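Somerine Adult Evening School
Setting a Table and Keeping It Set: Handout 3, Plates, Dishes and Things That Roll
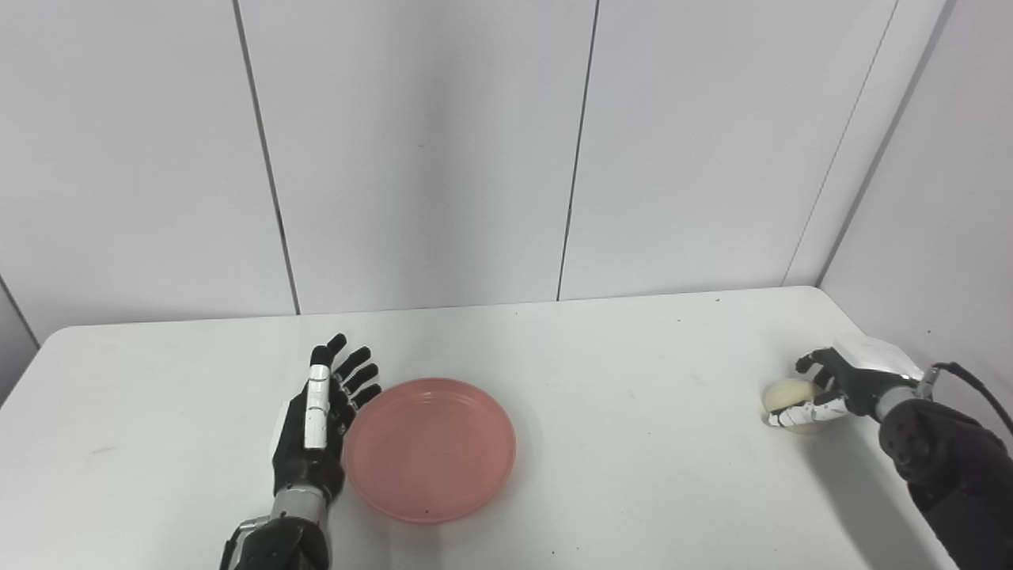
Why does a round object need a dish with a rim?
Because a tabletop is never as level as its owner believes, and a rim costs the manufacturer almost nothing. Put a ball, an egg or a plum on a bare table and it will look for the floor. Put it in a shallow dish with a raised edge and it will circle once or twice and give up.

A pale ball and a pink plastic plate are our materials for this part of the course. Those of you who were hoping for porcelain should see Handout 5, where there is one porcelain bowl, which I carry to class myself and carry home again.

1. Recap from last time

We ended with flat things on flat surfaces, the easy half of the subject. Napkins stay where they are put. So do forks, unless Jhosep Chávez is sitting next to them. Tonight's things have opinions.

Terms to know:
Rim: the raised edge.
Well: the lower area inside the rim, where food goes.
Lip: the outermost bit of the rim, if it turns outward. Many plastic plates have none. If you write "lip" on the quiz for a plate that has only a rim, you'll lose a point and I'll enjoy it slightly.
Coupe: a plate that curves up gently with no distinct rim at all. Restaurants love these. Peas do not stay on them.

2. Plastic, a fair hearing

Plastic plates get looked down on by people who have never fed a nephew. They're light and they stack well. They do scratch, and a scratched plate holds on to tomato sauce with real devotion. Translucent ones have the added habit of showing you whatever is underneath, so wipe the table first. A light-colored plate will also show every crumb, grain and speck from across the room. I count this as a virtue on days when someone else did the dishes.

Check the underside before using any plastic plate in a microwave. If there's no marking, the answer is no. Hanna Tymoshchuk asked last August whether "just thirty seconds" counts. The plate is now a different shape and hangs in my office.

3. Placing a round object

Work in this order.

Clear the landing area. Look in the well of the dish and remove anything that shouldn't be there.
Set the dish flat, away from the table edge. A hand's width is the usual rule.
Hold the object from above and a little behind. Fingertips from one side only will push it, and you will be chasing it.
Lower it into the well until it touches. Dropping it from above is how we lost the egg.
Open the hand slowly. Wait. Then move away.

The free hand stays near the dish. It may steady the rim if the dish is inclined to slide, and otherwise it has nothing to do, a condition most beginners find unbearable. Abelardo Ospina's free hand salted the food, folded a napkin and knocked over a glass in a single exercise.

4. Common faults

Reaching across. If the object is on your right, use the right hand. Students who cross over generally put a sleeve in something.

Hovering. The object hangs over the dish while its holder reconsiders. Commit.

Over-gripping. Fine for a ball, a sad business for a ripe peach. Practice on the ball until your hand calms down, then move on to a lemon, then a boiled egg, then whatever fruit is cheapest that week.

Rim landings. The object balances on the edge for one glorious moment. No credit is given for this, despite Mark Anthony Lacson's written appeal.

5. Practice at home

You'll need one shallow dish, one ball small enough to hold in one hand, and a table. Do 24 placements with your usual hand and six with the other. Note where the ball comes to rest each time. If it always settles on the same side of the well, your table slopes, and you may as well find out which way before the next dinner party.

Any dish will do. A saucer is acceptable if the ball is small. Please do not buy anything from Celell on my account. I have no arrangement with them and their saucers wobble.

Write up your results in half a page. Last term Édgar Flores turned in 98 lines on the slope of his mother's dining table, with a diagram. It was very good and I would prefer not to read another.

Reading for next session: Handout 4, Bowls and Their Contents. Bring a dish towel.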